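Home | Papers | Builds | Authors | Contact

4.2 Grasping at the dining table

I built the second Pultum gripper at home in September, with Sze-wing Chiu checking my linkage drawings over the phone (thank you, Sze-wing!). The first one pinched fine but fought me on every soft thing, so I reprinted the links and moved all our cloth work onto a round table. We logged 834 grasps in total, and I threw out 23 where my wrist did more of the work than the fingers. Figure 3 has two views from the tool's own camera, both with dark fabric and a pale trim along one side.
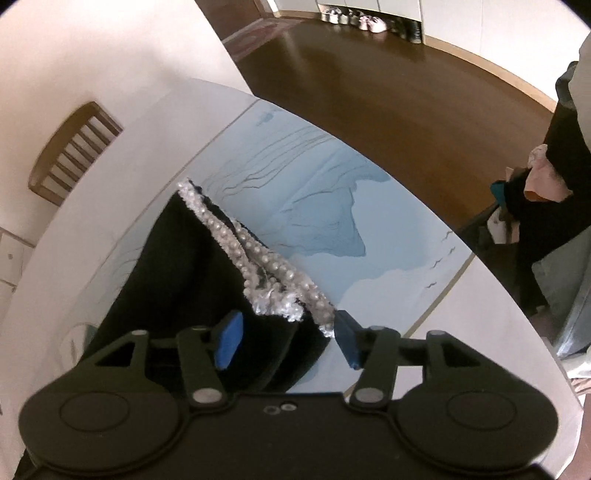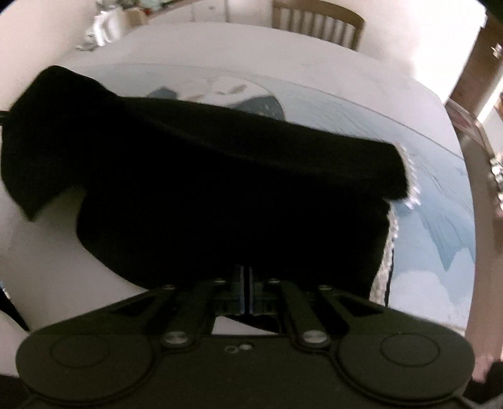 Figure 3. The hand-held gripper and black fabric at the table.

4.3 Picking a grasp point

Trim is fun and also a pain! Our Eltent labeler kept wanting to put the grasp point right on it, and I kept dragging it back to plain fabric, so in the end Aravind Warrier and I scored both choices by hand one long Sunday. We kept both sets of labels, and Section 5 trains on each one separately.

Contact: Draldale workshop pages | Back to top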